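Skatberg 15 Tube Combo Amplifier

Fekeo Amps - Guitar - Combos

If you have ever dragged a big two-speaker amp up three flights of stairs to play a room that holds sixty people, you already know why we wanted to build the Skatberg. It is a 15 watt, all-tube combo with a single twelve-inch speaker, and it was made with small clubs, rehearsal rooms and home recording in mind. We have been living with it for a good long while now (our earliest one has been out on two van tours and still smells faintly of both), and we are very fond of it.

The clean sound is what most people notice first. It is round and a little slow on the low strings, with a sparkle on top that stays friendly even when you dig in. Turn the volume past noon and it starts to break up gently, the way those old practice amps in the back of the music store used to. There are 2 channels, and the second one has a good deal more gain on tap, so you can go from a quiet verse to a big, ringing chorus with one tap of the footswitch. The footswitch is in the box, by the way - we never liked selling it separately.

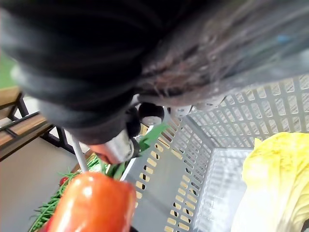 Reverb on the Skatberg comes from a real spring tank, made for us by Nidell, and it has a lovely drip to it at low settings and a long, cloudy tail when you turn it all the way up. Surf players will be happy, and so will anybody who writes slow songs in the winter. The standard covering is plain black, much the same no-nonsense pairing of black and silvery metal as on the hand in the photo, with bright control plates against a dark body. We also do a cream covering, which takes a little longer to ship.

The speaker is the Halilović 1208, broken in at our shop for a few hours so that it doesn't sound stiff on the day you unpack it. If you would like to try a different one, the baffle takes any standard twelve-inch speaker, and the leads simply push on.

Around the back you will find an effects loop, a line out for recording, and an extension speaker jack. There is also a half-power switch for late evenings, though please do still be kind to your neighbors!

Power: 15 watts, switchable to half
Channels: 2, footswitchable
Speaker: one 12-inch Halilović 1208
Reverb: Nidell spring tank
Warranty: 4 years on parts and labor, tubes excluded
Included: footswitch, power cord, padded cover

Orders placed now will ship in March.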